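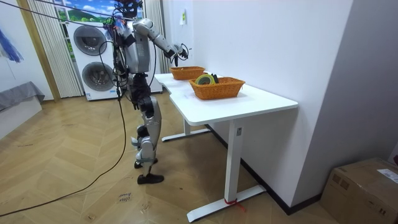 By the Hartley House Notes staff
Posted September 13, 2021 in Floors

Wood floors are sold as easy to live with, mostly by people who go home to carpet. Ours has been down for 7 years, and these are the habits that stuck.

Sweep before you mop

Grit is sandpaper with better marketing. Run a soft broom or a dust mop first, going with the boards if you have straight ones. On herringbone there is no "with the boards," so pick a wall, start there and try to look confident. If you vacuum, switch off the beater bar. Ours was on for the first winter, and we have the little arcs to prove it.

Use less water than you think

The mop should be damp enough to leave a trail that dries within a minute. If you can see your reflection, you've built a pond. We use a capful of Clernix in half a bucket of lukewarm water, and we have also used a drop of plain dish soap and lived. Skip vinegar on an oiled floor. Skip steam on any of it, whatever your sister-in-law says about her bathroom.

Felt pads

A pack of 50 costs less than lunch. Clean the bottom of each leg with rubbing alcohol, let it dry, press the pad on and leave the chair upside down overnight. Check them every April. They collect hair and crumbs, and a pad full of crumbs scratches about as well as no pad at all.
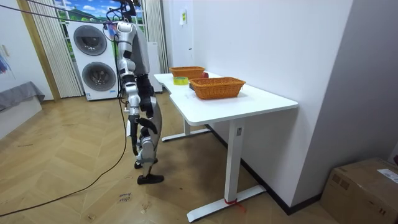
Light herringbone with a white desk: pale floors hide dust better than dark ones.

Scratches

Rub a light one with a walnut half, wait ten minutes, then buff with an old T-shirt. It works on perhaps half of them, and you get to eat the other walnut. For anything deeper, use a wax stick one shade lighter than the floor. Homberg sells a set of 34 colors, of which you will need one, and it will be the one that rolled under the stove.

Squeaks

Work a pinch of talcum powder into the seam with a dry paintbrush, then walk on it in socks. If it still squeaks after two rounds, the trouble is below the boards. We put a rug there.

Refinishing

Don't rent the drum sander. We were quoted more than $200 for a weekend with one, before sandpaper, and the neighbors' dining room now has a gentle valley in it. A screen-and-recoat takes off much less wood. Derau finish dries slowly, so plan to sleep elsewhere and warn the cat.

Next up is grout, and we've been putting that off too.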